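Plellberg open day, handheld gripper demo
Automation > Shows and visits

fenwick_io
2026-03-24
Went to the Plellberg open day. Most of the floor was palletizing, but the Villca stand had people collecting garment handling data with handheld grippers. Two-jaw tool, camera on top, operator picks up clothes the way you would want the arm to do it. Visitors could try it. I stayed for over 4 sessions.

Jackets are the hard item. A ribbed cuff gives the fingertips something to hold, but once you lift, the rest of the garment bunches and the sleeve swings out wherever it likes.

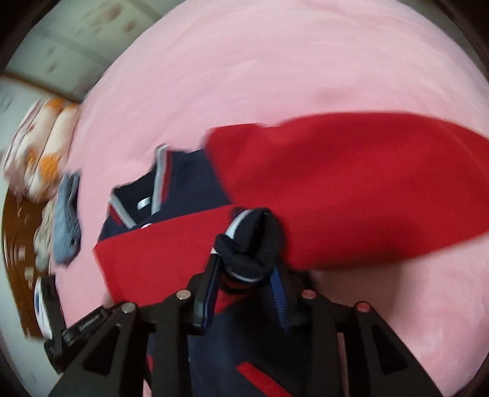
The staff told me they reject a take if the grip slips before the fold starts. They would not give a reject rate. I asked twice.

torque_limit
Cuff is a poor first grasp. Go for the shoulder seam or the collar and you control more of the mass. We tested this on a Brerkero cell in May and the cuff start was slower on every jacket.

fenwick_io
Slower to fold, maybe. The exercise was pick and straighten, so you need the sleeve first anyway.

pesta_user9
Disagree with torque. Collar grasp works until there is a snap or a zipper under the pad. Then you are clamping hardware and the force reading is useless.

torque_limit
Depends on the pad. Soft pads handle a snap fine.

pesta_user9
Soft pads wear. Ours on the Pesta line lasted 9 days.

kd_ladder
Did they say whether wrist force is logged, or only video and jaw opening?

fenwick_io
Video and jaw opening. No force. I should have put that in the first post.

kd_ladder
Then I don't see how they catch a slip, except by eye.

fenwick_io
By eye, on playback. Two reviewers per take.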